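**From the sim bench**

Kelly Staniforth asked me to write up what we've been doing to the Obura cell, so blame her if this runs long! Obura is our two-armed packing setup, the one that lives entirely in simulation for now, and most of my week went into looking after it.

The trouble started in December, when Colin Holroyd swapped in the new marble counter and the left arm began closing its fingers a little late. Everyone suspected the counter (I did too, sorry Colin). What I found after far too much scrolling was a stale joint limit in the left gripper's config, left over from the Civton model we used before. I fixed that, reset the home poses on both arms, and re-ran the warm-up moves 20 times. 4 of them still threw a contact warning, all on the left side.

So I went after the collision shapes next. The finger meshes were heavier than they needed to be, and Shirley Hollis helped me trim them down — she has far more patience with mesh tools than I do. The warnings went away on the next batch, and the whole thing loads faster too.

If you're starting the cell yourself, please load the arms before the props, and check that both grippers report open before you hit run. Barry Blackburn has put the steps in ticket 221, along with my scribbled notes on friction values.

Still on my list is the pastry layout, with the open cardboard box in the middle of the counter and the croissant on the cutting board over to its right.
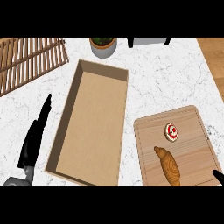

Kieran Bunting is taking over the nightly runs from Monday while I'm away, so send him anything odd you see in the logs, and please keep the old config files until I'm back.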